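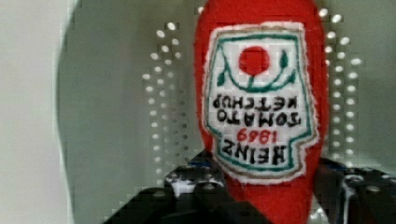 The Play Pantry at Sultbridge – Soft Groceries, Shelf by Shelf

The play pantry takes up the back half of the family room at the Sultbridge toy library. It is a pretend grocery store and kitchen, stocked with soft food that children can carry around, trade, cook and put away. The collection started with a single box of felt vegetables and now fills three shelves. This page covers the condiment shelf. Other shelves have pages of their own, linked from the main gallery.

Everything in the pantry can be borrowed. Items go out for 29 days and can be renewed once if there is no hold on them. Members may have up to 8 soft groceries at home at one time. The ketchup bottle is catalog number 1509 and is filed under Sauces and Spreads, next to the mustard.

Plush ketchup bottle, front label

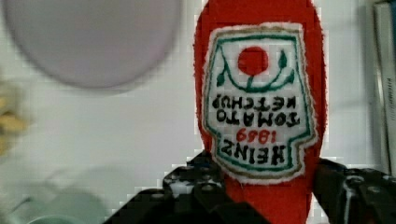

Notes on the label

The patch is a white keystone with stitching in green and a tan or gold color along the outline. The tomato is solid red thread, with a green vine curving along it. The lettering is black, except for the 1869, which is red. It says TOMATO KETCHUP and HEINZ, and the stitching is a little irregular up close.

The white cloth has frayed at the edges where it meets the red. This is noted on the item card, so please don't report it as new damage when you return the bottle. If the patch starts to lift, or a thread comes loose that a child could pull on, bring it to the desk and we will take it out of circulation for mending.

How it gets used

Mostly as ketchup. It goes on the felt fries, the felt burger and a good many things that would not normally have ketchup on them. Children who are learning to read pick out the big letters first, and the 1869 is useful for families practicing numbers. It has also been a customer, a rocket and a baby.

The bottle is soft all over, so it is one of the few pantry items allowed in the crawling corner. The tin cans and the wooden eggs stay on the other side of the gate.

Goes well with

The Bevik lunch counter set – tray, paper hats, order pad and a bell. The bell can be left at the desk if you would like a quieter loan.

The Zerouali market basket, which holds the whole condiment shelf with room for bread. The handle was restitched in August and is sturdy again.

The Trodov play stove. This one is too large to lend and stays in the room, but it can be used at any open session. The oven door sticks. Lift it slightly and then pull.

Care at home

Surface wash only. Use a damp cloth and a little dish soap, and wipe the red fabric and the white patch with separate cloths. Please do not put the bottle in the washing machine or the dryer. The fuzzy fabric mats if it is scrubbed, so go lightly.

Let it air dry standing up, away from a heater. If something sticky has gotten into the stitching, leave it alone and tell us when you bring it back. We have a soft brush for that.

Returning it

Soft groceries go in the blue bin inside the front door – not the book slot, which is too narrow and has already cost us a baguette. Put the item card in the bin along with the toy. Missing cards are replaced at the desk and there is no charge.

If the bottle is out on loan when you visit, ask for a hold. Holds are kept for 3 open sessions and then the item goes back on the shelf.

Still wanted for this shelf

A plush relish jar, a mayonnaise of any kind, and a second mustard. We can take donated soft toys if they are clean, have no loose parts and come from a home without pets. Hard plastic bottles are not needed at the moment. We also have enough felt tomatoes.

Page last updated 21 May 2018

Next shelf: Bread and Baked Goods
Back to the main gallery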